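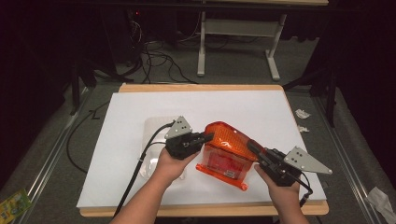

An amber piece on the white board at Goritz in Sadley, with its red label showing through the plastic.

Sadley's lamp cover room opens its shelves to all

December 3, 2022

Anyone who has ever reversed a caravan into a gatepost and then spent a whole winter looking for a new cover for the back light will be glad to hear that Goritz, the little parts shop at the bottom of Mill Lane, has finished sorting out its back room and is letting people in to have a look through the shelves for themselves.

Until now you had to ask at the counter, and Nanna Frandsen, who took the shop on in May, would disappear through the curtain and come back some time later with dust on her sleeves and, with luck, something that fitted. It worked well enough on a quiet morning. On a busy one there could be a queue back to the door, with everybody holding a broken bit of red or orange plastic and telling the next person along how it got that way, and people did rather enjoy that part, but it was no way to serve them.

So the back room has been emptied, swept, painted a pale cream and put back together in an order that a stranger can follow. There are 200 covers on the shelves at the moment, in amber, red and clear, and a further 300 still in tea chests under the stairs waiting to be washed and looked at. They come from caravans, trailers, small boats, tractors and milk floats, and there's a shelf at the far end for the ones that Nanna can't place at all, which regular customers have already taken to calling the lost property.

Most of the stock came from the late Mr Sveinbjörnsson, who had the repair yard behind the station for as long as most of us can remember, and who hated to see a good lens go in the skip just because the lamp behind it had rusted through. He unscrewed them, wrapped them in newspaper and put them by. When the yard was cleared his family offered the lot to Goritz for the price of the van hire, and Nanna said yes before she had quite worked out where it would all go.

"I thought it would be a few boxes," she told us, over a very welcome cup of tea at the counter. "Then the van came back a second time. I had tea chests in the hall at home, I had them on the landing, and my sister couldn't get to the airing cupboard. But then you open one and hold something up to the window and it's the most beautiful colour, like marmalade, and you forgive it for being in the way."

She is quite right about the colour. It's hard to explain to someone who hasn't stood there and turned one of the amber ones over, but the plastic seems to hold on to the daylight, and along the bottom rim where it meets a pale surface you get a much brighter orange than you'd expect from the rest of it. That is partly why all the looking over is done on a white board. Nanna tried the old green baize table first and found that everything came out looking brown, and hairline cracks were next to impossible to spot.

The looking over goes like this. Each piece is washed in warm water with a drop of washing-up liquid and left to drain on a tea towel. (No scouring pads, please, and nothing from the garage shelf that smells of pear drops, as solvents can turn a clear plastic cloudy in seconds.) When it's dry it goes on the board, gets turned round and over, and is checked for chips on the flange, stripped screw holes and any crack that runs in from the edge. Small scratches don't count against it. A crack near a screw hole does, however pretty the thing may be, for it will only carry on splitting once it's tightened down.

After that come the labels. Mr Sveinbjörnsson had his own way of marking things, mostly with coloured paper and a soft pencil, and some of it can still be made out and some of it can't. Nanna has left the old labels alone wherever she can. Her own system is simpler: the name of the vehicle or boat if she knows it, the width across the base, and an L or an R if the cover was made for one side only. Anyone who has bought a left-hand cover for a right-hand lamp, as this reporter once did, will understand why she writes the letter very large.

The shelves themselves run from small to big, starting at the door. Side marker covers and the little round ones off bicycle trailers are at knee height, where children can get at them, and this is deliberate. "They're better at it than we are," Nanna says. "You give a child the broken half and they'll go along the row trying it against every single one. A grown-up gives up by the third shelf and asks me."

Her best story so far concerns the Niller, the blue day boat that has been on blocks beside the slipway for longer than her owners would like. She needed two covers for her cabin lights, both the same, with ridges down the outside and a base that nobody seemed to have made before or since. One turned up in the first tea chest and was put on the mystery shelf. The other was right at the bottom of the last chest to be opened that month, wrapped in a page of racing results, and when they were set side by side on the counter there was, we are told, a small cheer. They have been fitted, and if you walk along the harbour wall after tea you can see them lit up and looking very handsome.

Prices are kept low and most things cost two pounds, with the large tractor covers a little more and the chipped ones in the basket by the till free to anybody who can find a use for them. There have been some lovely uses already. The infants' class has had a bag of broken amber and red for its window pictures, and a gentleman from the allotments came in for a tall one to stand over his seed labels, though he didn't say how well the labels were getting on under it and we didn't like to press him.

If you are hoping to match something, Nanna asks that you bring the old piece along with you, even if it's in bits, and even if half the bits have been lost on the bypass. A photograph is a help but it won't tell her how deep the lip is, and it's nearly always the lip that catches people out. If you truly have nothing left to bring, then measure the lamp body from screw hole to screw hole, write it down, and draw round the base on a sheet of paper. Cereal packet is even better, as it can be cut out and held up against the shelf.

She would also be glad to see any covers you have at home and no longer want. Most sheds in Sadley must have one or two at the back, in with the jam jars of odd screws, and even a single left-hander may be just what somebody is hunting for. Please wrap them separately so that they don't rub, and put a note in with anything you happen to know about them. Glass lenses are welcome too, but hand those over in person and don't leave them on the step.

The tea chests under the stairs will be worked through over the winter, a few pieces at a time, between customers. Nanna has no wish to hurry it. She likes to sit down at the board when the shop is quiet with the radio on low, and she says there are mornings when she gets through a whole chest and other mornings when one awkward piece takes her up to lunch. New finds go out on the shelf nearest the curtain for their first week, so that regulars can see at a glance what has come in, and then they're moved along to where they belong.

Goritz keeps its usual hours through December and closes only for Christmas Day and Boxing Day. The back room is reached through the shop, mind the step, and there is a stool for anyone who would like to sit down while they look. Pushchairs can be left beside the counter. Dogs are welcome in the front but not among the lower shelves, for reasons that will be plain to anyone who owns a wagging one.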